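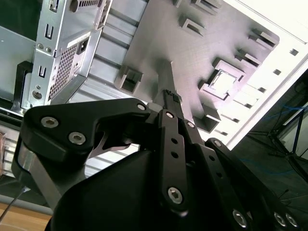

From: Melahat Kocabaş
To: planholm-users
Re: [planholm-users] old desktops, worth keeping??

Quick answer, am between two things. Yes keep them, mostly. Longer answer under Herman's bit.

> On 15/07/2020 Herman Pasaribu wrote:
>
> We have 32 of the old office desktops in the back room at Grasel and the
> landlord wants the space by November. Larasati says strip them for parts
> and recycle the rest. I'd rather wipe them and hand them out to families
> who are stuck at home with one phone between four people. Has anyone done
> this? What did you install? What about the disks?
>
> Herman

Did this at Ngau last year, 30 machines. What I'd do again:

- Wipe the disks first, before anybody gets attached to the idea of "just checking" what's on them. One full pass, write the serial on a sheet, sign it.
- Open every case. Dust, and the little round battery on the board. If the clock resets each time you unplug it, swap the battery.
- Memory: pool it. Two decent machines beat three that crawl.
- Light Linux desktop, whatever you can support over the phone. Dont let Reinaldo talk you into his favorite.

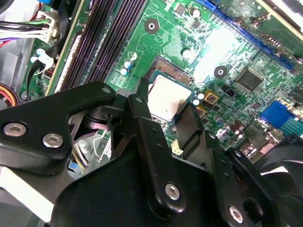
Page last changed: 15 revisions back, see list archive for current copy

Money. We spent 609 all in, nearly all of it on keyboards and power cords. Nobody donates power cords. Ask for them in the same email as the PCs or you'll be buying them.

Paperwork: one page, signed at pickup. Says it's a gift, no warranty, and who to call for the first month. Darmawan wrote ours, ticket 2582 in Kekesix if you still have a login. Change the phone number, it's his old one.

Larasati isn't wrong about parts btw. Keep a few back as spares, you will need teh power supplies.

Monitors are a seperate headache, will write tonight if I get a minute.

Melahat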